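Osent Robotics Open Day

The Osent open day is a yearly demonstration of household and light workshop robots, held every April in the old Van Leeuwen furniture building, and I've been going (and editing this article) long enough that I should admit I'm a fan!

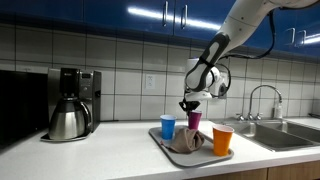
Osent started out as a repair shop for packaging machines and only later moved into robots for the home, so the open day has always had a bit of a garage feel to it, even now that it fills two floors. The first one was a single afternoon with coffee and folding chairs. These days the kitchen demo is what most people come for, with the white arm reaching in under the blue cabinets and its black two-fingered gripper pointing straight down over a tray of party cups. I like that they use a proper kitchen with a sink and a coffee maker, because that's where I'd want the help myself.

History

The event moved into the Van Leeuwen building in its second year, when the original shop got too small. The building has 3860 square feet of open floor, and the old freight elevator still works, which is a treat on its own (ask to ride it). The best attended year so far brought in 2138 visitors, and the line went down the stairs and out past the loading dock. After that the organizers switched to timed entry, and I have to say it's a lot more pleasant now.

Format

Doors open at 10 in the morning. The kitchen demo is downstairs and the workshop stations are upstairs, where Luvside usually brings a small sorting line that handles screws and bolts. There's a talk at noon and another at 3, both pretty casual, and the engineers stay at their stations the whole day. Go ahead and ask them things! On my last visit I spent more than 31 minutes talking to one of them about how hard it is to pick up cloth, and she was still happy to keep going when I left to find lunch.

Software

The demos run on Disivo, a planning program Osent wrote for its own arms. You give it a task in plain words and it breaks the job into small moves, which show up on a screen next to the station as they happen. Visitors can try typing a task of their own at one of the upstairs tables. The version at the last open day came with 73 ready-made tasks, mostly kitchen and laundry jobs, and you can flip through the list while you wait your turn.

Visiting

Entry is free but you need a time slot, and the morning ones go first. Parking is behind the building, on the freight side.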